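Simulation-based acceptance testing (robotics)
By Henrike Lenz
March 2025
47 shares | 2 comments

Simulation-based acceptance testing is the practice of deciding whether a robot's control program is fit for use by running it many times in a computer-rendered workcell before, or sometimes instead of, running it on a physical arm. It is most common for small manipulation tasks such as picking up a block, placing a peg or fitting one part into another. Supporters describe it as a way to catch bad behavior early. Critics accept that much but question how often a pass in simulation is treated as proof of anything beyond the simulation.

No single binding rule covers the practice. What exists is a patchwork of house rules, purchase contracts and written guides, many of them copied from one another. Among the better known is the Lockyer checklist, drawn up by the engineer Wiremu McPhee for the parts maker Plavon and later passed around well outside that company. The Gerndale notes, edited by Prasert Boonyarit, are shorter and stricter.

Background

Safety rules for industrial arms grew up around physical hazards: pinch points, fences, stop buttons, the reach of a moving link. A simulated arm has none of these hazards, and for a long time people who wrote rules saw no need to mention it. That changed when control programs began to be trained and scored largely in software. A buyer might now be offered a success rate that no physical machine has ever produced.

The early response was to ask for more trials. Contracts that once asked for a demonstration began asking for 300 simulated runs, then 700. McPhee has called this "counting the same mistake more often," and the complaint is a fair one. If the simulated friction is wrong, every run has the wrong friction. A larger number narrows the uncertainty about the simulator's answer and says nothing about whether the simulator is right.

Describing the task

Most guides begin with the written task description. It should state the starting position of each part, how far that position may vary, what counts as success, and how long the arm has to get there. The requirement sounds trivial, yet it is the one most often skipped. A file that says only "arm picks up block" leaves open whether the block must be lifted clear, held for any length of time, or merely touched by both fingers.

Camera placement belongs in the same section. A view looking past the fingers toward the work will show the last stretch of an approach well and may show very little of the arm's own links. A view from farther off has the opposite problem. The Lockyer checklist asks for both kinds, with the position of each camera recorded in the file.
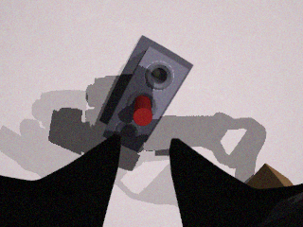

Shadows are a recurring argument. Rendered shadows give a vision-based program useful hints about height and distance, and a program can come to depend on them without its makers noticing. The Gerndale notes therefore ask that a set of trials be repeated with the light moved, and again with softer light. Boonyarit's reasoning is that a real workshop has windows, and that lamps get moved. Vendors have objected that the extra trials add cost. The objection would carry more weight if the vendors who raised it had published results showing that the change made no difference.

Contact is harder still. Simulators are generally better at free motion than at two hard surfaces pressing together, and small parts with sockets or pegs spend much of their time in contact. Guides differ on what to do. The Lockyer text accepts simulated contact if the settings are disclosed. The Gerndale text treats any success that depends on contact as provisional until it has been repeated on hardware. The second position is slower and more expensive, and it is also easier to defend after something breaks.

Scene content and clutter

A simulated workcell can contain anything its builder cares to add: a second arm, furniture, plants, patterned walls. Variation of this kind is meant to keep a program from fixing on the background, and the idea is sound as far as it goes. The trouble lies in how it is reported. "Tested in varied scenes" has been used to mean a different wall color and little else.

Good practice is to list every item within view and to say which ones the arm could reach. A second arm deserves its own line in that list. If it is present but takes no part in the task, the file should say whether it moves during the trial and whether contact with it would end the run as a failure. Eduardo Magbanua, who reviewed test files for the integrator Prustis, found that many left both points blank.

Mounting also needs to be written down. An arm set on a block has a different reach from one bolted straight to the tabletop, and a few degrees of tilt in the camera can make a level table look sloped to the reader and, worse, to the program. The height of the mount, the level of the working surface and the angle of each camera should be given as numbers. Still pictures are allowed as supporting material under both texts, though neither accepts them in place of measurements. 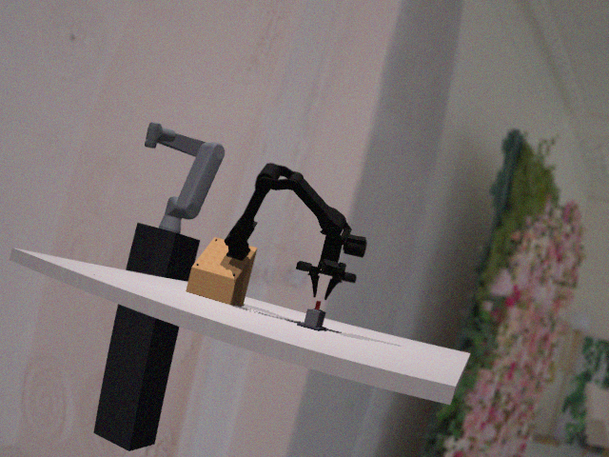 Arm on a block mount, its gripper open above a small gray block with a red piece on top. A second arm stands on a black pedestal behind.

Recording results

The two texts agree on several points of record keeping. Failed runs must be kept. The random seed for each run must be kept with it, so that another party can replay the same trial. The version of the simulator must be named, and a change of version restarts the count. Runs stopped by a person are logged as failures unless the reason was written down before the outcome was known.

The last rule was added to the Lockyer checklist in December after a dispute at Plavon over a batch of 300 runs. The supplier had removed 47 of them as "invalid starts." Some had indeed begun with the part overlapping the table. Others had been dropped after the arm missed. Since the reasons had been entered afterward, there was no way to sort one group from the other, and the whole batch was thrown out. The supplier's published success rate was never corrected – it was simply taken down.

Stills and short clips raise a similar concern. An open gripper over a part can belong to the start of a good grasp, the end of a dropped one, or a pause in between. A single view cannot settle which. Both texts ask that any still used in a report carry its run number and time stamp, and that the full run be available on request. Compliance is uneven, particularly in sales material, where the rule is often said not to apply.

Transfer to hardware

The central question is how much a simulated pass should count toward approval of the real machine. Three positions are in use.

The permissive position lets a simulated pass stand in for most physical trials, with a short demonstration at the end. It is popular with suppliers. The middle position, found in the Lockyer checklist, uses simulation to screen out weak programs and then requires a physical series under the same written task description. The strict position, taken in the Gerndale notes, gives simulation no weight in final approval at all and uses it only to decide what is worth testing.

Evidence for choosing among them is thin. Most published comparisons were written by groups that also sell or maintain a simulator, and they tend to report tasks where the match was good. Tasks where it was poor seldom become papers. Magbanua proposed a shared register of mismatches, open to any company willing to contribute. Two companies signed up. One of them was his own employer.

Criticism

Objections come from both directions. Jarrah Stubbs, a controls engineer who has worked under the Gerndale notes, argues that their paperwork falls hardest on small shops, which then give up on simulation and test less than before. Her point has some force. A rule that drives people away from an imperfect check may leave them with none.

Others say that the written guides lend a look of rigor to a weak method. A complete file can describe an unrealistic test in perfect detail. Reviewers who work from a checklist may confirm that friction values were disclosed and never ask whether those values resemble the part on the bench. McPhee has conceded this about his own document and added a line asking for the source of each contact setting. In the files reviewed since, the most frequent entry on that line has been "default."

There is also disagreement over who should do the reviewing. Suppliers generally test their own programs and hand over a summary. The Gerndale notes call for an outside reviewer with access to the simulator itself. In contracts that cite the notes, this clause is the one most often struck out before signing.

2 comments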